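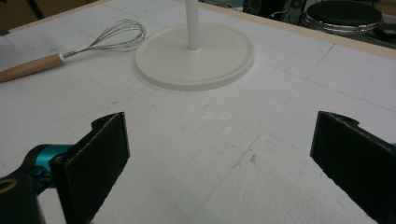 Foam board with penciled grid

Ticket: Wall text projection skips the last recordings
Site: Cevano Gallery, Brergate, ground floor
Work: Gavalas (two-channel projection with sound)
Player software: Pollico
Opened by: Bogdan Tudose
Priority: Normal, raised to High
Status: Closed

Original report

The piece shows sayings collected from people in Brergate, one at a time, on the long wall. Each saying has a sound file of the person reading it. The playlist should run to 219 and go back to the start. Since the rehang it stops showing text after 210. The sound carries on, so visitors hear the last nine voices over a blank wall and then the loop starts again with the text back to normal.

I have restarted the player from the menu and from the wall switch. Same result both times. The artist is in on Sunday for a talk and will be standing in front of it, so I would like it fixed before then.

Bogdan

Support, first reply

Please send the log from the player and the text file it is reading. Also let us know if the text file was edited during the rehang, and on what kind of computer.

Bogdan

Log and text file attached. Yes, it was edited. Two people asked for changes to their spelling and the artist wanted a line break in one of the longer ones. It was done on the office laptop and copied over on a stick.

Support

The log shows the text file loading with 210 entries and the sound folder loading with 219. There is no error because Pollico treats a missing text entry as blank.

Opened the text file. Entry 211 begins with a quotation mark that is never closed. The player reads everything after it as part of the same entry, finds it too long to display, and drops it. The earlier entries are fine.

Steps:
1. Stop playback.
2. Open the text file in a plain text editor, not a word processor.
3. Go to entry 211 and add the closing quotation mark after the last word.
4. Save as plain text under the same name.
5. Reload the playlist. The count on the status page should read 219 for both text and sound.

Bogdan

Did all that. The count is now 219 and 219. Text comes up for the whole run, but from 211 onward it is out of step with the voice. The wall changes early, before the person has finished speaking. I checked the earlier ones and they are good.

Support

Each entry has a hold time at the end of the line, and the last nine in your file have none. They may have been lost when the line break was put in. Without one the player uses the default of 2 seconds.

You can type the hold times back in from an older copy, or set the hold to "follow sound" for those entries. We would suggest the second. It also means you won't need to change anything if a recording is replaced.

Bogdan

Set to follow sound. Watched it from 205 to the end and then the first few again. Text and voice match on all of them. The line break the artist asked for is in the right place too.

One more question - the artist is talking about collecting more sayings over the winter. Is there a limit?

Support

The playlist on your license holds 300 entries. Past that you would need a second playlist, and the two can be chained from the same menu. Keep a dated copy of the text file before each edit.

Bogdan

Fine, thanks. Copy saved in the exhibition folder. Please close.

Ticket closed. Cause: unclosed quotation mark and missing hold times in the text file.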